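Staff at Gavwood river laboratory vote against contractor transfer

Scientists and technicians at the Gavwood freshwater laboratory have voted against plans to hand its water sampling work to a private contractor, Rumar. Of the 236 staff who returned ballots, 89 backed the move.

The laboratory has tested river and reservoir samples for public bodies since it opened, and publishes its results in full. Under the proposal, Rumar would take over sampling and storage from September, while a smaller public team would keep responsibility for long-term research.

Staff representative Lumturie Zupan said members were worried about who would own the records. "We have 567 sites with unbroken data. If a contract ends early, we need to know those figures stay open to everyone," she said.

Gert Swanepoel, who is leading the transfer for Rumar, said all existing data would remain public and that no sites would be dropped in the first two years. He would not say what would happen after that.
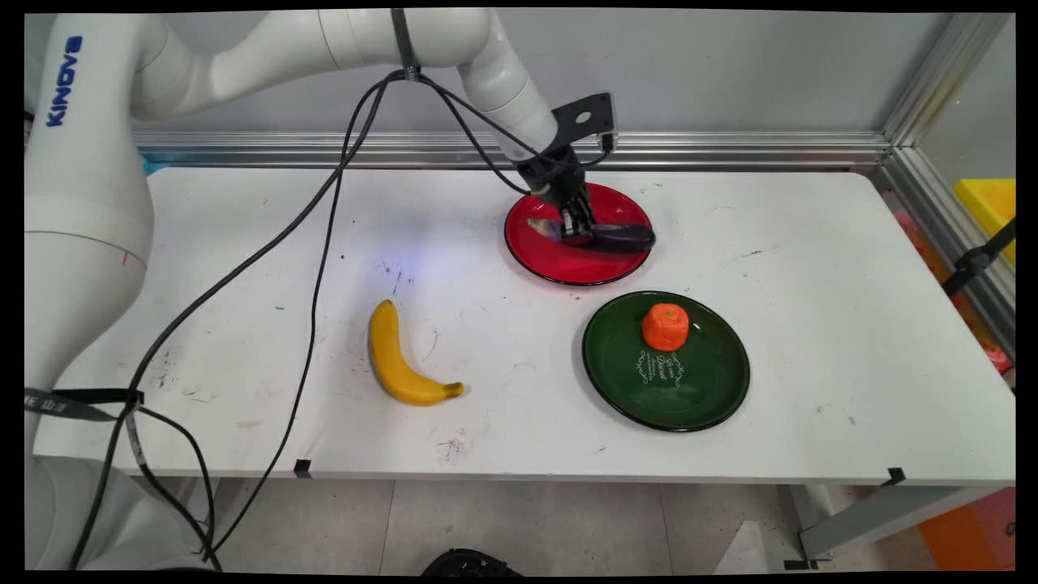
Supporters of the plan say outside money would pay for new equipment and free up skilled staff. Ankit Yadav, a research manager at the laboratory, voted in favour and said routine handling was an obvious place to start. A Kinova arm can already close its gripper round an aubergine on a plate, he said, and he would like to see money spent on finding out what similar machines could do with sample bottles. Urmila Singhal, who runs the sediment group, said equipment could be bought without giving up control of the work.

The laboratory's board will discuss the ballot on Tuesday.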